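Horstead Open Skies Circle: minutes of the September meeting
Sunday, 7 p.m., back room at the Solheim
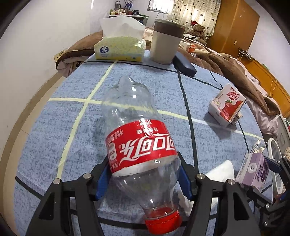
Coca-Cola bottle, 300 ml, red label.

I'm on minutes again, so you get them my way. We started late since the room key was with the wrong person, and the minutes from last time were accepted with one fix (I had written "pyramid" where I meant "obelisk", and I heard about it all month).

1. The Semport closing show
Most of the evening went on this. If you missed it, Semport shut its summer games with a big lit-up pageant, and a lot of us watched the replay more than once. We ran the part with the black sun and the children in white walking backward through the arch, and then we ran it again with the sound off, which I recommend!

One side of the room feels sure the arch was a gateway rite and that the whole thing was laid out to match the old temple plan in our library copy. The other side (me included, most days) thinks some of it was just stage people liking big shapes. I did say that the drummers stopping on the twenty-second beat bothered me, and it still does. The program booklet calls that number "The Waking", and there's no explanation of what is supposed to be waking up.

We argued over the official crowd figure of 1,308. A member who had been in the stands said every seat near her was full and the place looked a lot bigger than that. Somebody else said the cheap side was closed. We left it there and agreed to ask for the seating plan before anyone writes another post about it.

Agreed: the write-up for our page will have two columns, one for what can be seen on the replay and one for what we think it means. I get to do the first column. The second is still open, so please don't all rush at once.

2. The Prurnon logo
Short one. Prurnon, who paid for the lights at Semport, changed their logo in the spring and it now has an eye in it, or a leaf. We voted by hands and the leaf people won, but only because two of the eye people were out getting coffee. I'm told this will come back next month. Fine by me.

3. Page and mailing list
The page had 2,057 visits since the last meeting, our best month so far, and nearly all of them went to the old piece about the clock tower. I'd love to know why. Comments stay on for now, but anything that names a private person or tells people to turn up at somebody's house comes down the same day, and I don't want a debate about it. We had one of those in the summer and it was horrible.

The list still mails out twice to anyone who signed up under the old address. I said I'd clean it up and I will, this time.

4. Money
We have $200 in the tin after paying for the room. There was a proposal to spend half on a better projector cable and half on the reprint of the symbols booklet. I spoke against the booklet, as it still has the mistake on the back page about the Horstead fountain (the snake faces east, go and look). Cable approved, booklet put off until the page is fixed.

5. Anything else
A request for a night walk around the Horstead monuments, with flashlights and no chanting. Plenty of interest. We need a date that isn't a full moon, or one that is, depending on who you ask, so send me your pick by email.

The dues envelope went around and came back with a bus ticket in it. If it's yours, I have it.

Closed at 9:40 p.m. Next meeting same room, and please bring the replay on a stick, as the wifi at the Solheim dropped out three times during the arch.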